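Zodarard publishes plain-language good practice guide for hand-held gripper work

November 9, 2022

I'm Inese Raudsepp, and I look after standards at Zodarard. Today we're putting out the Osley Guide, our house rules for people who record tasks with hand-held grippers, and anyone can have a copy for free. I'm pretty chuffed about it!

We started writing in May, after Nahom Gebru and I sat down with our old procedures and found we had 5 documents that disagreed with each other (one of them told you to wipe the finger pads before a session, another told you never to touch them). So we binned the lot and began again with the people who do the work at the bench.

The guide covers checking the pads and bushings before you pick the tool up, laying out the table, handling small objects and drawers, and what to write down when you change a part. Printed pads get their own chapter. They wear, and a worn pad should be logged and swapped before the next session, even if you reckon it has another day in it.
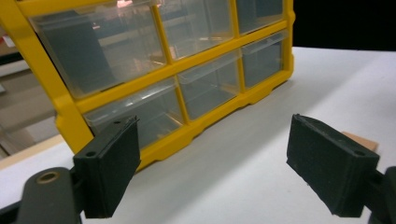
Table layout was the bit we argued over most. Menaka Dewan wanted a fixed plan for every bench, with tape marks and all. Feven Beyene wanted operators to set things out however they liked, as long as they noted it. We landed closer to Feven: keep clear space to work in, keep storage steady, and record the layout whenever it changes. Menaka still got her tape marks for shared benches, so she's happy enough.

We tried the draft over 3,571 recorded sessions at our Hadgu site and with our friends at Pivent. "My crew read it over lunch and started using it that afternoon," said Wondimu Alemayehu, bench lead at Pivent. "The old binder never left the shelf."

It's a voluntary guide, so please don't treat it as a replacement for the safety rules where you live. We'll revise it next May, and I'd love to hear what we got wrong before then.

Copies are available from the Zodarard front desk or through our website. Media questions can come straight to me.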